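How to Lay Out a Full-Size Paper Template Before Cutting a Floor Pattern
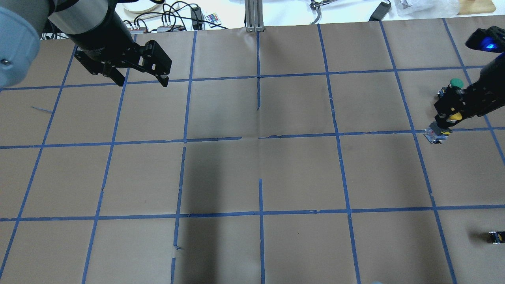 Brown paper marked into a grid with blue painter's tape.

Issued by the Wandora School of Home Crafts. Prepared by Leokadia Krawczyk and revised by Bartosz Sowa.

A paper template allows a tiled or painted floor pattern to be checked at full size before any material is cut. The method described on this page is taught in the first term of the evening course and is suitable for hallways, small kitchens and bathrooms. Larger rooms should be divided into sections, and each section should be given its own template.

What you will need

Heavy brown paper on a roll
Painter's tape
A steel tape measure and a long straightedge
A chalk line
A soft pencil and an eraser
Scissors or a utility knife
The floor plan of the room, drawn to scale

Preparing the room

Remove all furniture and sweep the floor. Doors that open into the room should be taken off their hinges or fastened open. Measure each wall at floor level and write the length on the plan. Opposite walls in older houses are seldom equal, and both figures must be recorded.

Find the midpoint of each wall and snap a chalk line between opposite midpoints. Check the angle at which the two lines cross. Measure 3 feet along one line and 4 feet along the other. The distance between these two points must be 5 feet. If it is not, keep the line that faces the main doorway and adjust the other.

Laying the paper

1. Unroll the paper along the longer chalk line and cut it slightly longer than the room.
2. Lay the next strip beside it with an overlap of one inch. Join the strips with tape on the upper side.
3. Continue until the floor is covered. Press the paper into the corners with the side of the hand, then trim the surplus.
4. Transfer the center lines to the paper in pencil.

Paper that has been stored in a damp place may stretch as it dries. Leave it flat in the room overnight before marking.

Marking the grid

Work outward from the center lines. The width of each cell should equal one tile plus one joint. For a painted floor, use the width of the painted square alone. Mark the spacing along two opposite edges and join the marks with tape, keeping the same edge of the tape on the mark throughout. Measure each new line from the center and never from the line before it, as small errors will otherwise build up across the room.

Look at the cells that meet the walls. Where these are narrower than half a tile, move the whole grid by half a cell and mark it again. It is usual to do this once.

Checking the pattern

Place loose tiles or sheets of colored card in the cells. View the result from each doorway, by daylight and by lamplight. Number the cells in pencil from the corner farthest from the door, and copy the same numbers to the plan.

Storing the template

Roll the paper with the taped side outward and tie it loosely. Write the name of the room and the direction of the main doorway on the outside. Templates should be kept until the floor is finished, including any border.

Related pages

Cutting tiles around pipes and door frames
Choosing a joint width
Painting a checkered floor on old boards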